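The little brown cabinet, and other things I didn't get done this week

2025-06-07

Quick one, kettle's on and I've got to be out by eleven.

So the flat is still upside down. Anyone who has read this since December knows the plan was to sort one cupboard a week and be finished by Easter. Ha. Easter came and went, the hall still has the suitcase in it, and I have now got opinions about drawers. Strong ones.

It started with the big chest in the bedroom. Bottom drawer sticks. Has always stuck. You have to lift the left side and sort of shoulder it, and then it shoots out and gets you in the shin. Rubbed a candle stub along the runners on Sunday night, old white candle, nothing special. Better. Not good but better. Then did the rest while I had the candle out, and the desk, and the sewing table, and then had wax all over the rug. Kitchen paper and a warm iron for that, in case you're wondering. Took me an age.

Contents of the bottom drawer, for the record: tights, a bicycle pump (no bicycle), three years of the Prarville parish newsletter, every phone charger I have ever owned. The pump's gone to Ashraf. The newsletters I sat down and read, obviously, so that was the evening finished.

Anyway. Small storage. I've decided big drawers are the problem. You give yourself a big drawer and you put rubbish in it. What I want is small things that hold one sort of thing each. Buttons here. Stamps there. Keys in a place where keys are. Loubna Benkirane has been telling me this for years and has the tidiest kitchen in Clumumcombe to prove it, so I don't know why I didnt listen.

Which brings me to little cabinets. Been looking at nothing else. The kind you can pick up in two hands and put on a shelf. Kitudel do a white one, two drawers, 95 with delivery, and it's fine, but it looks like something from a dentist's. The secondhand place by El Fassi had a lovely one with brass knobs and wanted 200 for it. No. Went back twice to look at it though.

What I like is the dark sort, shiny, with a proper grain.
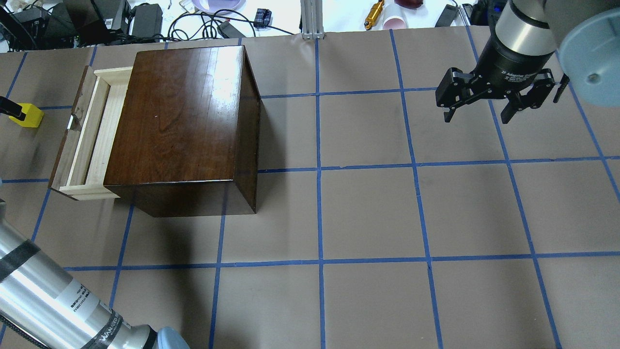 Dark and glossy outside, pale drawer inside. Love the swirls on top.

It's the drawer that gets me. All that red-brown shine and then you pull it and the inside is just plain light wood. My gran's writing box was the same. Dark as treacle on the outside, and inside it smelled of pencils. I would sit under the table opening it and shutting it till somebody told me to stop. I think my cousin Nabila has it now, must ask. (Nabila if you're reading, I'm not after it. Well. I am a bit.)

Plain insides are better anyway, I've come round to that. I used to line everything. Wallpaper ends, wrapping paper, that sticky-back stuff with the lemons on. The lemon one was a mistake, it's still in the cutlery drawer and it's gone brown at the corners and won't come off. If you must line, use paper cut to size and don't stick it down. Then when something leaks you just lift it out. I've got brown parcel paper in the desk now and it does perfectly well.

On keeping a shiny top shiny: soft cloth, hardly damp, then a dry one straight after. Go with the grain. Parveen Kumarasinghe swears by beeswax twice a year and her sideboard is beautiful, but she also has the patience of a saint and no cats. I do the cloth and leave it at that. No spray polish, it goes smeary on gloss and you see every single fingermark when the lamp's on.

And measure before you buy!! Measured my shelf after I'd already set my heart on one, and it would have stuck out over the edge like a diving board. Measure the depth with the drawer OPEN too. I forgot that with the bathroom unit and the drawer hits the radiator, so it opens as far as a toothbrush and no further. Been like that since we moved in. Masking tape on the shelf or the floor is a good trick, mark out the shape and live with it for a few days, see if you walk into it.

Where I've got to, then. Bedroom chest done. Desk done apart from the pens, there are so many pens, I tried them all on the back of an envelope and kept the ones that wrote. Hall not touched. Sewing table half done, the buttons are sorted by colour in jam jars for now and they look so nice I might leave them. Ghizlane counted the black ones for me while we had the radio on, 121, and I have not got one coat that needs a black button.

Still want a cabinet. Going to try the Saturday market this morning if the rain holds off, theres a man at the far end who has boxes and small furniture and will come down if you look sad enough. Budget is whatever's in my purse.

Right, kettle's boiled and gone quiet again. More next week, cupboard under the stairs if I'm brave. If anyone knows how to get old sticky-back lemons off a drawer, please leave a comment.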